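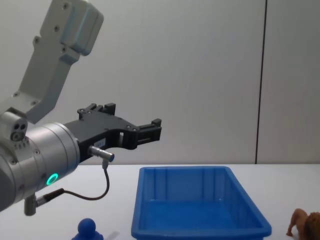
2/22/23

Morning on the left arm again. The task is still the one we agreed on in December: pick a toy off the table, put it in the blue tray, let go, back off. Two toys for now, the lion and the blue pawn. I do the demonstrations by remote control from the leader handles and Lucian Căpraru sorts the recordings after lunch.

First hour was slow. I had the speed scaling at the old value, so every small move of my wrist came out as a large move of the gripper. Cut it down and redid the first set. The lion is awkward. If I close on the body it comes up level and goes into the tray without touching the rim. If I close on a leg it swings, and I have to wait for it to stop before I lower. Waiting is bad. The model copies the wait along with everything else, and last time it learned to hang over the tray for several seconds for no reason.

Kept 139 demonstrations before lunch. Threw out 7. Of those, 3 were my fault (opened too early), the rest were dropped messages from the Cloltia link, which shows up in the log as a jump in joint position. I wrote the run numbers on the sheet this time.

The cable at the wrist still worries me. With the gripper held level the loop hangs below it, and when I come in low from the left I have to think about the pawn. I raised the approach height a little and put it in the notes so Relu Pană uses the same number when he takes over the handles. If the two of us drive at different heights the data will have two habits in it, and I would like one.

Afternoon, both arms. Start pose is the two grippers facing each other over the tray, fingers open. The plan is a handover: left picks, right receives, right places. I wanted to drive both sides myself. Five attempts, all bad. I can watch one set of fingertips closely, and the other drifts while I do it.

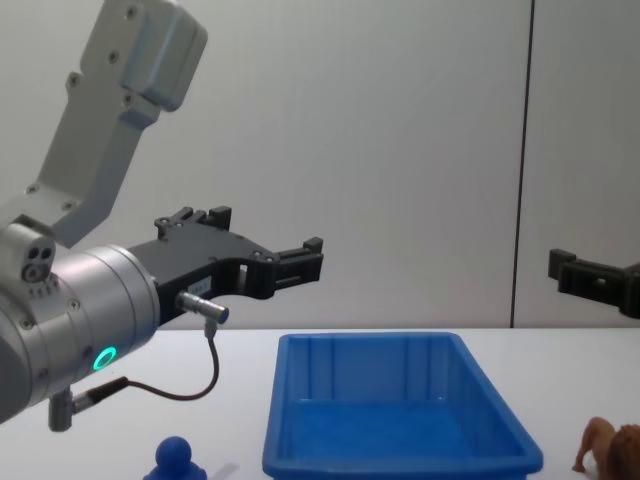 Charito Lumbao thinks I should stop driving both. Her view is that two operators, one per arm, with a spoken count at the moment of transfer, will give cleaner handovers than one person switching attention, and that the timing differences between people matter less than the drift. She also said to guide the right arm by hand for the receive pose and save that as a fixed point, then use the remote only for the last stretch.

I tried the second part before leaving. Freed the joints, moved the arm to the pose by hand, saved it. Repeats well enough – roughly 5 mm of spread at the fingertips, mostly sideways. The first part needs another person and Relu was at Galtby all day.

For tomorrow: ask Relu about the morning, check the Cloltia link with the other network cable, rerun the dropped ones. Lower the grip force on the pawn, the head is round and it tends to turn when the pads close.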